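Updated 2018-04-27 — the Rivport pages are in at last!

# Tamulico: a word list of brick and masonry terms

Tamulico is a plain-text glossary of the words people use for brickwork, gathered from old building notes, site diaries and conversations in Grorkholm and Rivport. I started it because I kept running into three names for the same brick and one name for three different bricks, and I wanted somewhere to write it all down. It has grown a lot, and I still love adding to it.

There are 2000 entries in this release. The oldest dated source is a repair bill from 1608, and it's a treat — the clerk spells "mortar" differently on each page.

## What's in the folder

- `terms.csv` — the main list, one term per row
- `sources.csv` — where each term was found, with a short code
- `variants.csv` — spellings and local forms
- `notes/` — longer notes on 19 of the trickier words

## Columns in terms.csv

| Column | Meaning |
|---|---|
| `id` | Stable number, never reused |
| `term` | The word as it's most often spelled |
| `group` | One of 8 groups, such as bonds, joints or tools |
| `gloss` | A short meaning in everyday English |
| `source` | Code from `sources.csv` |

Files are UTF-8 with commas and a header row. Empty cells mean I don't know yet, so please don't read them as "none."

## Words that cause trouble

1. **Header and stretcher.** Easy in theory, but the Rainer notebooks swap them for a whole chapter. I kept the writer's usage and flagged those rows with `swap`.
2. **Course.** One horizontal row of bricks. Some sources count the mortar bed as part of it and some don't, so check the source code before you compare heights. Long, thin bricks make the rows easy to follow by eye, even when the colors run from orange-red to dark maroon.

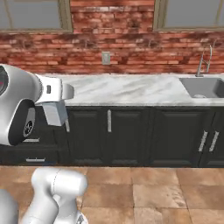 3. **Closer.** A cut brick that fills out a row. Queen closers and king closers have their own entries, and I'd be thrilled to get more local names for both.

## Adding a term

Open a pull request with one new row and its source. Family words are welcome too — just put `spoken` in the source column and tell me the town.

Elli Partanen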